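2024-04-02

Second day on the Greenwood set. Call was early and the first setup slipped by 47 minutes because Tipene Pearce would not come out of his trailer until the key light had been moved. He wanted it lower and further left. Manaia McPhee, who was lighting the shot, moved it, metered it, and moved it most of the way back after he had approved it. The difference on the monitor was under half a stop.

The gossip pages already have him down as impossible. Dulover ran an item this morning claiming he had Beverley Tautahi's close-ups cut from the Allitcombe episode. I logged that footage. Her close-ups were dropped for focus, three takes out of four, and the fourth had a boom shadow. None of this was his doing. The item had 3,000 comments by lunch and Beverley had read a good many of them.

She and Tipene did the kitchen argument after the break. Nine takes, two usable. He steps on her last line every time, and Begoñe Cifuentes let it go until take six, then asked him to hold for a count of two. He held for one. Take eight is the better of the pair - the pause is short but the eyelines match, and the sound is clean apart from a door.

Audio sync drifted again on B camera. Re-jammed timecode at the meal break and it held until wrap. I will check it against the slate tomorrow before copying anything.

Publicity wants the two leads photographed together at the Trodcombe screening, smiling if possible. Sławomir Malinowski has the seating plan: 500 seats, and row C puts them five places apart. Beverley has asked for six.

We use cookies to improve your experience on this site. Accept | Manage settings
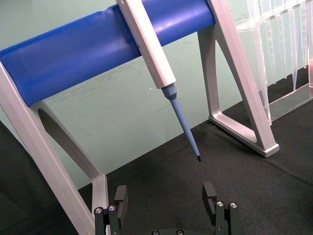
Scene 54 is first up tomorrow, interior, both leads, no stunt cover needed. I still have to relabel the cards from the morning and send Begoñe the timings for take eight.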